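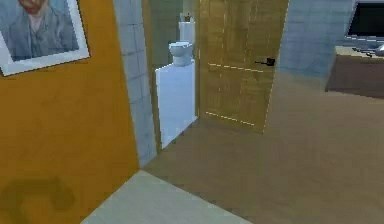
Ticket Flodeo — téléopération, appartement simulé
Ouvert par : Cremilda Tavares
Suivi par : Washington Trindade
État : en attente de vérification

Problème
Pendant l'enregistrement des démonstrations à la manette, la base tourne encore un peu après que je relâche le joystick. Dans le salon c'est supportable. Devant la porte de la salle de bains, je perds l'alignement et je dois recommencer l'épisode.

Essais
Lundi, 10 épisodes avec la zone morte d'origine : la dérive reste.
Zone morte augmentée : mieux à l'arrêt, mais les petites corrections ne passent plus.
Autre manette, même câble : aucun changement.

Réponse de W. Trindade
Le journal montre un retard de 40 ms entre la commande et son application. Je l'ai retiré dans la branche de test — merci de refaire le trajet vers le canapé, télécommande comme cible, avant d'essayer la porte.
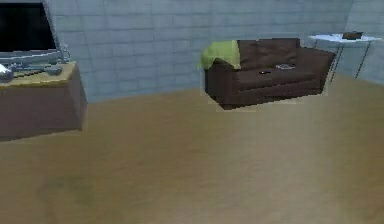

Salon, côté canapé, avec la télécommande sur l'assise.

C. Tavares
Bien reçu. Je garde les anciens épisodes dans un dossier séparé, ils ne doivent pas entrer dans l'entraînement.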